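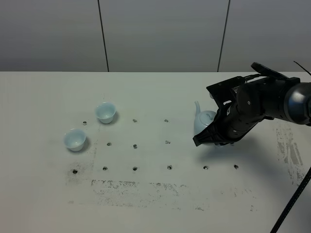
# Schwarztee: Ziehzeit bei weichem Wasser

**teekanne_nord** schrieb am 17. März 2025:

Moin zusammen, ich bin im September umgezogen und habe seitdem sehr weiches Wasser. Vorher war es so hart, dass der Wasserkocher alle zwei Wochen entkalkt werden musste. Mein Assam schmeckt jetzt völlig anders. Nach vier Minuten ist er mir zu bitter, nach zwei Minuten riecht er gut, hat aber keinen Körper. Wie macht ihr das? Weniger Blatt oder kürzer ziehen lassen?

Getrunken wird aus kleinen Bechern ohne Henkel, die Menge pro Aufguss ist also überschaubar.

---

**Blattgold22** schrieb:

Weniger Blatt. Die Ziehzeit würde ich erst mal lassen, wie sie ist. Geh von 12 g auf 10 g pro Liter runter und probier dann weiter. Hartes Wasser schluckt viel vom Gerbstoff, das fällt bei dir jetzt weg.

---

**kaplan_fan** schrieb:

Sehe ich anders. Mit weniger Blatt wird er nur dünn. Ich nehme die gleiche Menge wie früher und gieße nach zweieinhalb Minuten ab. Bei der Hausmischung von Kaplan klappt das gut, die ist allerdings auch recht fein gebrochen. Was für einen Blattgrad hast du denn?

---

**teekanne_nord** schrieb:

Ganzes Blatt, von Jamow, die Assam-Sorte in der grünen Tüte. Die Brokenmischung von Stotov habe ich auch noch hier, die ist mit dem neuen Wasser kaum trinkbar.

---

**Blattgold22** schrieb:

Broken und weiches Wasser beißt sich immer. Die Stotov würde ich mit Milch aufbrauchen.

Zur Farbe noch: Bei weichem Wasser wird der Aufguss klarer und rötlicher, bei hartem eher stumpf und braun, oft mit Haut obendrauf. So ein rotbrauner Ton ist für mich in Ordnung:
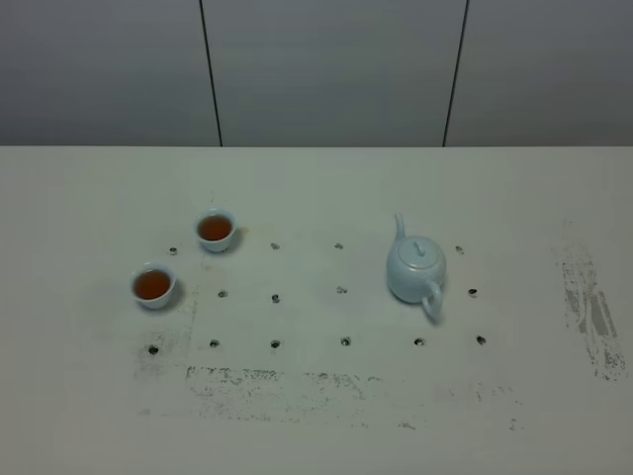

*Schwarztee in kleinen weißen Porzellanbechern, dazu die hellblaue Kanne.*

Nach der Farbe allein kann man aber nicht gehen. Die ist nach einer Minute schon fast da, der Geschmack kommt später.

---

**samowar_41** schrieb:

Ihr redet alle über Gramm und Minuten, keiner über die Temperatur. Ich gieße Assam mit 92 Grad auf und habe seitdem keine Probleme mit Bitterkeit, egal bei welchem Wasser.

---

**kaplan_fan** schrieb:

92 Grad bei Assam? Da kannst du gleich Grüntee trinken. Schwarztee gehört mit sprudelndem Wasser aufgegossen, sonst fehlt das Malzige.

---

**samowar_41** schrieb:

Hast du es mal probiert oder nur gelesen? In einer dünnwandigen, nicht vorgewärmten Kanne bist du nach dem Eingießen sowieso deutlich unter 100.

---

**kaplan_fan** schrieb:

Probiert, mit dem Navumow-Kocher mit Temperaturwahl. War mir zu flach. Vorwärmen mache ich immer.

---

**teekanne_nord** schrieb:

Danke euch. Habe heute zwei Varianten getestet, beide mit kochendem Wasser:

- 10 g pro Liter, vier Minuten: rund, wenig bitter, etwas leise
- 12 g pro Liter, zweieinhalb Minuten: kräftiger im Duft, hinten leicht kratzig

Die erste gefällt mir besser. Die 92 Grad probiere ich am Wochenende, dafür muss ich mir erst ein Thermometer leihen.

---

**Blattgold22** schrieb:

Nimm beim Test mit der Temperatur bitte wieder die 10 g, sonst änderst du zwei Sachen auf einmal.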